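Handout 3: Sorting by Color on the Tabletop
Early Childhood Materials, Unit 2

Welcome back! Sorting is my favorite unit – so much early math hides in it. Before a child can say "same" or "different" with any confidence, the hands are already working it out.

Start with very little on the table. A tray for the pieces, a red-rimmed dish, a blue-rimmed dish, and plenty of bare wood between you and the child.
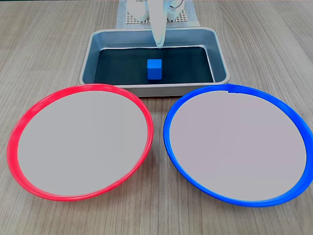

I love beginning with a single cube, and I'd urge you to resist tipping out the whole box! One piece gives a child one decision, and you get to watch it happen. Allow 20 minutes for the first session and keep your own talking to a minimum.

Rims work beautifully as color cues. The white inside stays neutral, so any cube shows up well against it.
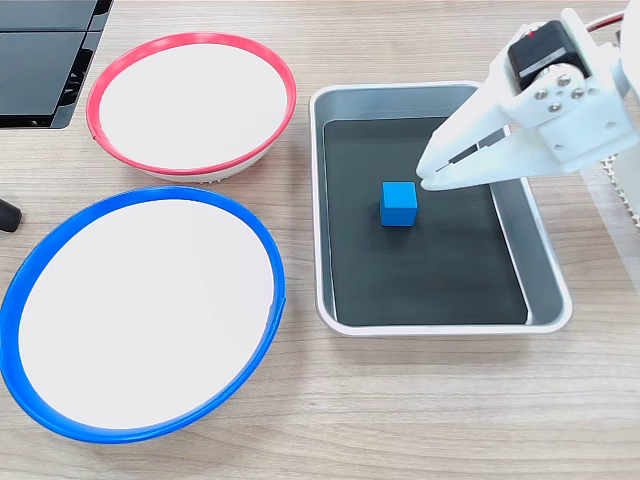

Fig. 2. Red-rimmed and blue-rimmed bowls, both empty, with the metal tray.

Try these at your practice table:
– Swap the two bowls and ask again.
– Offer a yellow cube and listen to the argument!
– Let the child set up the tray for you.

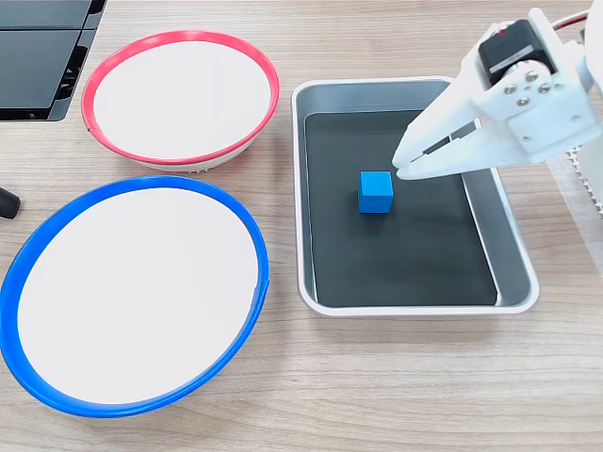
Notes by Afroza Hettiarachchi, with Sajib Akanda

For April, read the Nguyen chapter and bring one page of observations, 600 words at most. Write down what the child did first, then what was said.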